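Ticket 793 — second arm for Lesano cell, spare finger pads
Status: open, waiting on purchasing
Opened by: Ansel Strickland

Need a yes/no on the Akex quote before end of March. Price holds till then, after that they requote. Asking for 2 sets of textured pads plus one more power adapter. Pads on the current gripper stay on for now.

10:20 — Sovia came back, lead time 106 days on the arm. Too long. Asked if the pedestal can ship seperately so we can at least get it bolted down. 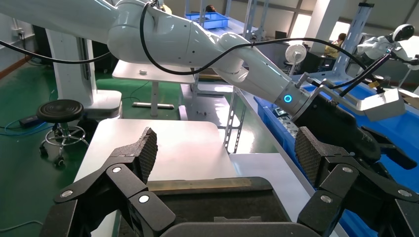

Wrist cam, pads open. White arm behind, its gripper down in the blue container.

11:05 — Purchasing asks if we can skip the pads and just buy the arm. No. Pads are a consumable, diffrent budget line, please split the PO.

Guo quote is lower but no cable kit included. Add that and the gap is small. Still prefer Akex.

To do
- split PO, arm / consumables
- get Guo to price cable kit in writing
- floor space for second pedestal, need a drawing

14:40 — Pedestal can ship early, Sovia wants 20 percent down. Sent to finance, no reply yet. Leaving this open.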